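Budget für die Greifstation: was zuerst kaufen?

plattenschieber
Hallo zusammen, wir haben endlich grünes Licht! Für unsere Lernwerkstatt gibt es 3000 Euro für alles, was um den Arm herum noch fehlt, also Tisch, Greifer, Kamera, Licht, Kleinkram. Der Arm selbst ist schon da und läuft, den müssen wir nicht mehr bezahlen (Halleluja). Ich sitze seit Tagen über der Liste und freue mich wie ein Schneekönig, komme aber mit der Reihenfolge nicht klar. Im Moment steht bei mir:

Greifer Travetti, zwei Finger: 1027 Euro
Kamera mit Halter
Tischplatte, hell, möglichst matt
Klemmen, Kabel, Ersatzfinger
Objekte zum Greifen

Beim Skollo-Greifer bin ich auch hängen geblieben, der hat die schöneren Finger, aber die Lieferzeit ist übel. Was würdet ihr zuerst bestellen? Bis August soll alles stehen.

kabelsalat_nord
Glückwunsch! Zuerst die Platte, ganz klar. Bei uns im Projekt Te Moana haben wir erst alles andere gekauft und dann auf einem alten Küchentisch gearbeitet, der bei jeder schnellen Bewegung mitgeschwungen ist. Große weiße Platte, runde Ecken, fertig. Und bei den Objekten kannst du richtig sparen, Spielzeug reicht völlig. Bunte Würfel, Stern, Noppenball und eine Schüssel als Ablage, damit kommst du monatelang hin und es macht auch noch Spaß!

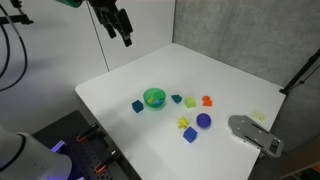

Arbeitsplatz mit grüner Schüssel und buntem Kleinzeug, Greifer leer.

Den Noppenball finde ich als Testobjekt super, weil er sich so anders verhält als ein Würfel. Die Schüssel würde ich wieder durchscheinend nehmen, dann siehst du auch von der Seite noch ein bisschen, was drin liegt.

plattenschieber
Oh, das gefällt mir! Ich hatte für die Objekte einen fertigen Satz von Hollora eingeplant, mit Maßblatt und allem. Den streiche ich dann wohl und stecke das Geld in die Kamera.

drehmoment77
Da muss ich widersprechen. Spielzeug ist prima zum Loslegen, aber sobald du zwei Greifer vergleichen willst, brauchst du Teile mit bekannten Maßen und bekanntem Gewicht. Und wenn dir so ein Stern verloren geht, bekommst du vielleicht nie wieder denselben. Ich würde den Hollora-Satz drinlassen und dafür bei der Platte sparen. Eine beschichtete aus dem Restelager tut es auch.

kabelsalat_nord
Für eine Lernwerkstatt? Die wollen doch keine Messreihen schreiben! Doppelt kaufen, den zweiten Satz in eine Kiste, Küchenwaage dazu, und das Problem ist erledigt. Bei der Platte sparen halte ich weiterhin für den falschen Weg, eine glänzende Oberfläche mit Lampe drüber macht dich mit der Kamera wahnsinnig.

drehmoment77
Bei matt bin ich sofort dabei. Beim Rest bleiben wir verschiedener Meinung :)
Noch etwas zur Liste: Du hast keine Reserve. Lass dir beim Travetti gleich Ersatzfinger mit anbieten, einzeln nachbestellt kommt jedes Mal der Versand drauf. Und rechne Kabelführung mit ein, das vergisst man gern, und dann hängt da eine Schlaufe, in die der Arm irgendwann hineinfährt.

plattenschieber
Ihr seid großartig, danke! Neuer Stand: Platte und Travetti gehen diese Woche raus, Ersatzfinger frage ich mit an. Kamera und Licht erst, wenn der Tisch steht und wir den Abstand messen können. Objekte kommen aus der Spielzeugkiste, doppelt, und falls im August noch Geld übrig ist, gibt es den Hollora-Satz obendrauf.

Kommentare (3)

lötzinn_und_kaffee, 26.1.20
Toller Thread, genau unsere Lage, nur ohne die 3000 Euro. Wir fangen jetzt mit Platte und Würfeln an und schieben die Dinger erst mal von Hand herum, um zu sehen, wie viel Fläche wir brauchen.

quader
Skollo hat bei uns schneller geliefert als angekündigt. Nachfragen lohnt sich!

weserwerker
Wie dick nehmt ihr die Platte denn? Dazu finde ich oben nichts.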